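Flovavwood Play Table – Set-Up Guide
Section 10: Loading and Clearing the Table

Applies to table model 3349. Read Section 2 before you start. The table must be level and the leg locks must be closed.

10.1 Before loading

1. Wipe the top with a damp cloth and let it dry fully.
2. Check that the Grostik corner guards are pressed flat on all four corners.
3. Sort the items into hard goods (bottles, containers) and soft goods (plush toys, fabric items).
4. Close all caps and lids. Remove loose tags from soft goods.

CAUTION: Do not place open containers on the table. Liquid can enter the center seam and swell the core.

10.2 Placing hard goods

5. Set the heaviest item down first, near the center line.
6. Turn handles inward so that they do not extend past the table edge.
7. Leave a hand's width between hard items.

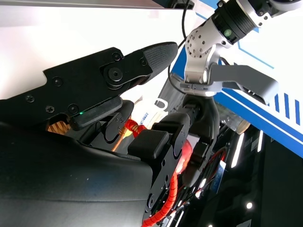
10.3 Placing soft goods

8. Place plush items after the hard goods are in position. Seat each one on its widest side.
9. Tuck ribbons and cords under the item – long loops catch on handles and pull other items over.
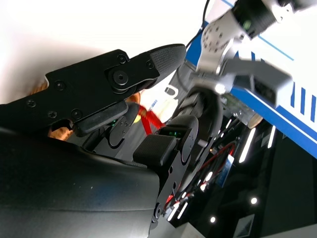
Soft goods need more clearance than their size suggests, as the filling shifts when a toy is picked up. Hold a plush item by the body at all times. A ribbon that hangs in a loop, like the red one here, is not a lifting point and can tear out at the stitching. Light fabric also picks up dye from damp printed labels, so keep it apart from containers that have been wiped down.

10.4 Clearing

10. Remove soft goods first, then hard goods. Store them in separate Strebel bins.

NOTE: If the top shows marks after clearing, use Avach cleaner, part 1272. Do not use abrasive pads.

Revised August 12, 2026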